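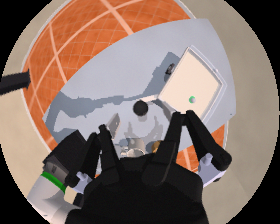 第6章 遥控示教：把物品放入托盘

练习场景“Barnthorpe”用来录制遥控示教数据，操作者通过主手控制虚拟机械臂，Plominow软件同步记录关节位置、夹爪开度和腕部画面。首次使用前请先完成第5章的主手校准。腕部视图为圆形，四角为黑色，画面边缘的直线会发生弯曲，判断距离时应以画面中部为准。浅色托盘可能与桌边成一定角度，录制时不必先把它转正。托盘里已有绿白两色小球时，新放入的物品应避开小球所在的一侧，放到托盘内的空处。夹爪下方的影子落在桌面上，可用来辅助判断高度，但影子与夹爪的实际位置有偏移，不要用影子代替指尖对准目标。

6.1 录制前的准备

1. 启动Zesari控制台，在“设备”页确认主手和虚拟机械臂均显示为“已连接”。

2. 打开Plominow，选择“新建示教”，场景选Barnthorpe，任务模板选“放入托盘”。

3. 在“操作者配置”中载入自己的配置文件。没有个人配置时使用默认配置Han。Han的平移比例较低，动作偏慢，适合初次练习。

4. 在“视图”页将腕部视图设为主窗口，外部视图设为副窗口。两个窗口都要保持可见，最小化的窗口不会写入记录。

5. 将主手移到中间位置，松开夹爪扳机，再踩下脚踏开关。脚踏开关踩下后，虚拟机械臂开始跟随主手。

6. 不按录制键，先在桌面上方空走一遍，检查左右、前后和旋转方向是否与手的动作一致。

注意：腕部视图随夹爪一起转动。手腕旋转后，画面中的“上方”不再对应操作者的正前方。方向感混乱时，松开脚踏，看外部视图，重新摆好手的位置后再踩下。

小心：踩下脚踏时主手与虚拟机械臂的姿态相差过大，控制台会拒绝接管并发出提示音。请按屏幕上的引导线调整主手，不要反复踩踏板强行接管。

6.2 录制一次示教

1. 在任务栏中选定目标物品。每次示教只移动一件物品，其余物品保持原位。

2. 按下录制键，等状态栏变为红色后再移动。按键后立即动作，开头的几帧可能没有夹爪数据。

3. 将夹爪移到目标物品上方，保持张开。两侧指尖垫都应出现在腕部视图中，物品位于两者之间。

4. 旋转手腕，使指尖垫的夹持面与物品两侧相对。圆形物品可从任意方向夹取，但应选一个不会碰到托盘边沿或旁边物品的方向。

5. 匀速下降。指尖接近桌面时放慢，停住后再收扳机。收扳机的过程中不要移动手腕。

6. 看到夹爪开度数值不再变化后，垂直抬起物品。抬起高度以越过托盘边沿为准，不需要抬得很高。

7. 移到托盘空处上方，下降到接近盘底，慢慢松开扳机。不要从高处把物品丢下。

8. 夹爪完全张开后垂直退出，离开托盘边沿以上再平移。停稳后按录制键结束。

说明：中途停顿是允许的。停顿时保持踏板踩下，手不要离开主手。停顿超过8秒，软件会在时间轴上加一个黄色标记，回放时可以裁掉这一段。

说明：物品滑落后，如果仍在桌面上且夹爪够得到，可以继续夹取并完成任务，结束时在“备注”中选“重试”。物品掉到地面则应按“放弃”，场景会自动复位。

6.3 遮挡时的操作

夹爪机身和连杆会挡住腕部视图下部的一部分。靠近机身的物品可能只露出一小块，此时按以下步骤处理：

1. 停止下降，保持当前高度。

2. 将夹爪向后平移，直到物品的完整轮廓出现。

3. 仍看不全时，切换到外部视图确认物品的位置和朝向，再切回腕部视图。

4. 重新对准后继续下降。

小心：不要为了看清物品而在低处大幅旋转手腕。连杆的外侧比指尖宽，容易碰倒旁边的杯子或推动托盘。托盘被推动后，本次示教应放弃重录。

6.4 回放与保存

1. 录制结束后，软件自动进入回放页。以正常速度完整看一遍，再逐帧检查夹取和松开两个位置。

2. 检查夹爪曲线。正常的曲线有一次明显的闭合和一次明显的张开；重试的记录会多出相应的起伏。

3. 拖动时间轴两端的滑块，裁去开头和结尾的静止部分。夹取前后的短暂停顿应保留。

4. 选择“成功”“重试”或“放弃”，然后按“保存”。未选择结果的记录不能导出。

5. 按“复位”开始下一次。复位后物品位置会重新随机，托盘的角度也可能改变。

一个完整的练习集包含52条标为“成功”的记录。标为“重试”的记录单独存放，不计入该数目。分几次录完时，每次都用同一份操作者配置，中途更换配置会使动作速度前后不一致。

6.5 常见问题

虚拟机械臂不跟随主手
检查脚踏开关的接头，再看控制台状态是否为“待接管”。状态为“锁定”时，按控制台上的“解除”后重新踩下踏板。

夹爪收不紧
扳机行程未校准。返回第5章，重做扳机的全开和全闭两项。

画面延迟明显
关闭副窗口以外的其他预览窗口，并在“视图”页把阴影质量调低一级。不要完全关闭阴影，关闭后高度较难判断。

回放时物品位置与录制时不同
录制和回放使用了不同版本的场景文件。在“记录信息”中查看场景版本，载入对应版本后再回放。

本章修订日期：2023-02-10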